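Search articles, authors, keywords Advanced
Shares 60 Comments 2

4. Storage, Judgment of Ripeness, and Discard

4.1 Background to the household phase

The losses reported in Section 3 occur before sale and can be measured by weight at the packing house or the store. Losses after sale are harder to measure. Avocados are bought at varying degrees of firmness, kept in different parts of the home, and judged by people who apply different tests for readiness. A fruit that is discarded may have been overripe, bruised, cut too early and abandoned, or forgotten. Earlier surveys have tended to put all of these under a single heading, and the resulting loss figures say little about which stage of handling is responsible.

The household phase was designed to separate these causes. It covered 60 households in two towns, Fullmont and Quintero. Fullmont has a large weekly market at which hard fruit is sold loose. In Quintero most fruit is bought from supermarkets and a larger share has been pre-ripened. The towns are otherwise similar in household size and in the share of adults working outside the home. Recruitment was done through stores, and households that bought avocados less than once a month were excluded. The sample is for this reason not representative of either town, and the results should be read as applying to regular buyers.

Each household kept a diary in which every fruit was entered at purchase and closed out when it was eaten, given away, or thrown out. Entries recorded the place of storage, any change of place, and the test applied before cutting. Diaries were collected in September. Firmness was taken by the household on the day of purchase and again just before cutting, using a Sundotik hand gauge pressed against the widest part of the unpeeled fruit. The gauge leaves a slight mark on soft fruit. To limit damage, households were asked to take one reading per fruit at each stage – this reduced precision for single fruits but kept the measurement itself from becoming a cause of discard.

4.2 Places of storage

Five places of storage were coded: open counter or table, bowl or plate, paper bag, refrigerator, and other. The distinction between the first two was kept because fruit resting on a flat surface and fruit resting in a dish differ in air flow around the lower side and in the number of contact points with other produce. In practice the two were often mixed within the same home. A household would place part of a purchase in a dish and leave the remainder beside it, and later entries did not always state which fruit was which. Where the diary was unclear on this point, the fruit was coded by its place on the day of purchase.

Contact with other fruit was coded separately. Bananas and apples release enough ethylene to shorten the time to softening, and diaries in which avocados were stored touching either were flagged. Avocados stored with other avocados were not flagged, although some effect is to be expected in a closed bag.

Room temperature was not logged. We regard this as the main weakness of the household phase. Kitchens differ in temperature over the day, and fruit kept near a stove or a window may soften well ahead of fruit in the same room. A part of the variation attributed below to the place of storage is likely to be variation in temperature.

Figure 4. Two avocados, one on a turquoise plate and one directly on a wooden tabletop, viewed from above (rendered).
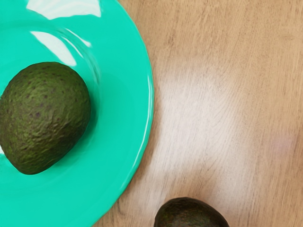
4.3 Tests for readiness

Households relied on four tests: pressing with the thumb, pressing with the whole palm, skin color, and removal of the stem cap. Thumb pressing was the most common in both towns. It is also the test most likely to cause bruising, as the force is applied to a small area, and the bruise appears in the flesh only after some delay. A fruit that is pressed repeatedly over several days may be found brown under the skin when it is cut. The household then records it as overripe, although its firmness reading may fall well within the range for good eating.

Skin color was used mainly for dark-skinned fruit. For varieties that stay green when ripe it has little value, and several Quintero diaries show green-skinned fruit being kept until it spoiled because the expected change in color did not come. Agreement between the color test and the gauge reading was poor for mixed purchases, where fruit of more than one variety was bought together and treated as a single lot.

The stem cap test was used by fewer households, and mostly by older buyers in Fullmont. It gave acceptable agreement with the gauge. Removing the cap, however, opens a path for mold, and fruit tested in this way and then returned to storage was discarded more often than fruit that was cut on the same day. Charpentier has argued that the test should be discouraged at the point of sale for this reason. Pruvost takes the view that a single test made at home shortly before cutting does little harm. Our diaries support the second position as far as they go, but the number of cases is too small to settle the matter.

Figure 5. Avocado on a plate, round wooden table (rendered).
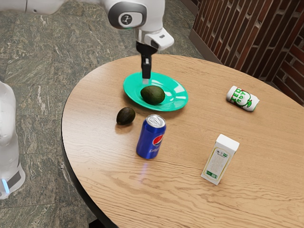

Vol. 2, No. 2 – 102

4.4 Causes of discard

Discarded fruit was assigned to one of four causes: overripe, bruised, cut too early, and forgotten. The assignment was made by two coders working from the diary text and the gauge readings. Where they disagreed, the entry was discussed and the cause with the stronger written support was used. Entries with no written remark and no second reading were left unassigned and dropped from the comparison.

The cause most often given by the households themselves was overripeness. After coding, a considerable part of this group was moved to bruising, for the reasons given in Section 4.3. Fruit cut too early formed a smaller group with a clear pattern. It was found chiefly in Fullmont, where hard fruit is bought, and it was concentrated in the first days after purchase. Once cut, a hard avocado does not soften evenly, and most households that closed and refrigerated the halves threw them out later.

Forgotten fruit was strongly tied to the refrigerator. Fruit kept in view on a table or counter was rarely forgotten, though it was more often pressed. The two places of storage therefore carry different risks, and moving fruit from one to the other shifts the cause of loss without necessarily reducing the amount. The lowest discard was found in households that ripened fruit in the open and moved it to the refrigerator once it yielded to light pressure. This practice was uncommon. It calls for a daily check and for some idea of when the fruit will be used.

4.5 Use of ripening sachets

A subset of the households received Puline sachets, which are sold as a means of slowing softening in closed containers. No clear difference was found between households with and without them. The sachets were often placed in open dishes, where no effect would be expected, and the diaries do not give enough detail to isolate the cases in which they were used as intended. We draw no conclusion on the product itself. A trial under controlled conditions, with closed containers of fixed volume and fruit from a single harvest, would be needed.

4.6 Limits of the diary method

Diaries depend on the care of the person keeping them. Entries became shorter as the period went on, and the share of fruit closed out without a remark rose in both towns. It is also likely that keeping a diary changed behavior – a household that must write down each discarded fruit may be less inclined to discard it. Both effects would lead to an underestimate of loss, and the figures carried forward to Section 5 should be treated as lower bounds.

Related articles
Pre-ripened fruit and repeat purchase in small-town supermarkets
Bruise development in soft-skinned produce after consumer handling
Household diaries as a source of food loss data: a review
M. Charpentier – Stem cap removal and surface mold in stored avocados
E. Pruvost – What buyers mean by "ripe"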